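Ticket 152 — hand won't close all the way on apple, drops it on lift
Project: Tonano (senior design, Malurville) Status: open Priority: high, demo in September

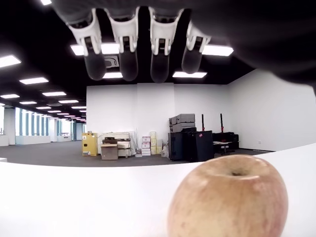 Diarmuid Mac Giolla: before you touch the gains again can you check which grasp file it's loading. Had the same thing on the block test and it was the old file the whole time.

Nipon Khunthong
Checked. It's loading the new one. Printed the path at startup to be sure. So not that.

What happens: arm comes down over the apple, fingers start to close, the two middle ones get there fine, finger 4 stops short. Script says grasp done. Lift. Apple rolls out on the finger 4 side. Every time so far, same side.

Tried already
— power cycle, hand and controller
— re-homed all four fingers, no errors
— slower close speed. same
— different start height. a little worse if anything
— swapped the apple for the foam ball, holds ok. The ball is smaller tho

Log from the last run:
09:41 close cmd sent
09:41 f1 contact
09:41 f2 contact
09:41 f3 contact
09:41 f4 timeout, flagged as contact
09:41 grasp ok
09:42 lift
09:42 object lost

Diarmuid Mac Giolla
"timeout, flagged as contact" is a bug on its own. Whoever wrote that bit should not be letting a timeout count as a touch. What's the timeout set to?

Nipon Khunthong
1,000 ms. Was me, I put that in for the spring review so it would stop hanging. Forgot about it. Will take it out.

Update, 11:20
Took it out. Now it hangs on finger 4 like it used to and never gets to the lift. So at least the log is telling the truth. Finger 4 is getting the command, encoder moves, then sits there short of the target. Current goes up when it stops, so it's pushing on something or binding.

Diarmuid Mac Giolla
Run finger 4 by itself with nothing under it. Full open to full close, 2 or 3 times, and save the current trace. If it stalls in the air it's mechanical and you can stop messing with the code.

Nipon Khunthong
Ok. Moved the arm up clear of the table and ran it.

Stalls in the air. Same spot in the travel both times. Fingers 1-3 all go to full close no problem.

Backed it off by hand with power off, feels stiff right around where it stalls then frees up past that. Could be the tendon routing, could be the cover bunching up in there when the finger curls. We did have the cover off when we changed the Flomik cable and I don't remember if the edge got tucked back the way it was.

Diarmuid Mac Giolla
Pull the cover first, 5 minute job. Run it bare. Don't open the joint until you've done that, last time we lost a whole afternoon to the spring clip.

Nipon Khunthong
Doing it after lunch, Thongsuk lab has the small hex drivers and they're locked till 1.

Update, 1:50
Cover off. Finger 4 closes all the way. Ran it again, closes all the way. Current trace is flat where the bump used to be.

Put the cover back on with the edge pulled toward the wrist and re-taped. Still closes but the trace has a small bump in the same place, much lower. Havent redone the apple with it yet, someone else has the arm until 3.

To do
— apple test, cover off then cover on, save both logs
— make a finger timeout abort the grasp and report which finger
— trim cover or get a new one cut?? ask about material
— re-home after the cover goes back, I skipped it just now

Diarmuid Mac Giolla
Leave the ticket open until the apple run is in. And split the timeout thing into its own ticket please, it'll get lost in here.

Nipon Khunthong
Will do. New ticket for the timeout coming tonight, linking it here when its up.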